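The Kitchen Counter Cleanse

You can now pay a stranger to tell you what to keep on your kitchen table. In Daltstead, where I have lived long enough to remember when the hardware store sold hardware, the going rate is $497 for a first visit, and the waiting list runs into October.

The service is called Prallari, and its promise is that a clear surface leads to a clear head. I have a head and a surface, so I signed up.

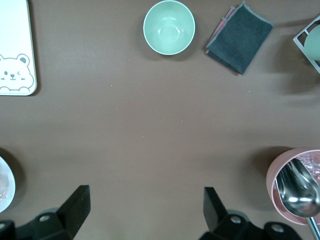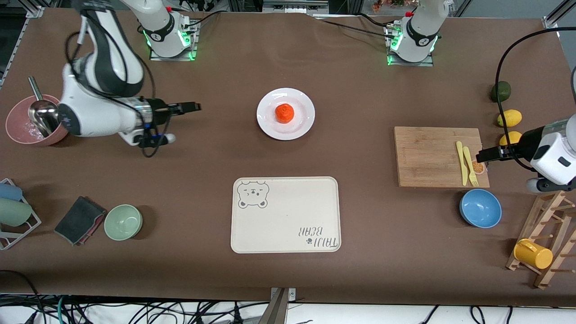 The theory behind paid decluttering is that objects drain you. Each thing left out is supposed to be a small unpaid bill, nagging at you while you butter toast. My consultant, Urszula Krajewska, arrived on a Wednesday with a tape measure and a roll of green stickers, and she was pleasant company for two hours. She is against anything "cute" in a food area. By her rules a white board with a winking cartoon bear on it would be gone before lunch, and a tomato on a round white plate would get a lecture about the fridge. I asked what was wrong with the bear. She said it asked for my attention. I said that was the most I had ever asked of a board, and we moved on to the spice rack.

What bothers me about the business is how little of it can be checked. Prallari's brochure says clients feel "up to 40 percent lighter." Lighter than what? Measured how? I wrote to the company and got back a friendly note that thanked me for my curiosity and offered me a discount on drawer dividers.

The dividers are made by a firm named Prurer, and so are the bins, the lazy Susans and the little chalk labels. By the end of my visit I had been advised to give away a soup pot, three mugs and my aunt's gravy boat, and to buy five clear tubs. I am no mathematician, but that is eight things handled for the sake of less stuff, and the tubs are bigger than the mugs.

Waldemar Witkowska has run the secondhand shop on the east side of town since the paper mill closed, and he has his own view of the trend. His back room is full of other people's fresh starts. He showed me a bread machine that he has sold twice and taken back twice. "They come in Saturday to drop off, and they walk out with a lamp," he said. He doesn't mind. He charges for the lamp.

There is a fair case on the other side, and I should make it. My neighbor went through the whole program after her divorce and says she sleeps better. I believe her. She also painted the bedroom, got a dog and stopped reading the news at night, so I would want to hear from the dog before giving the credit to the tubs.

I tried to do it properly. For a month I kept the counters bare. I put the toaster in a cabinet and took it out each morning, and put it back, and swept up the crumbs in the cabinet. I lost the can opener for nine days. When my friends from the Gündoğdu bakery came by with a box of sesame rings, there was nowhere I was allowed to set it down, and we ate standing up in the hall.

Krajewska called afterward to ask how I was getting on with my surfaces. I told her the gravy boat was back. She suggested a follow-up visit at the returning client rate, and I said I would think about it, and then I went to look for the can opener.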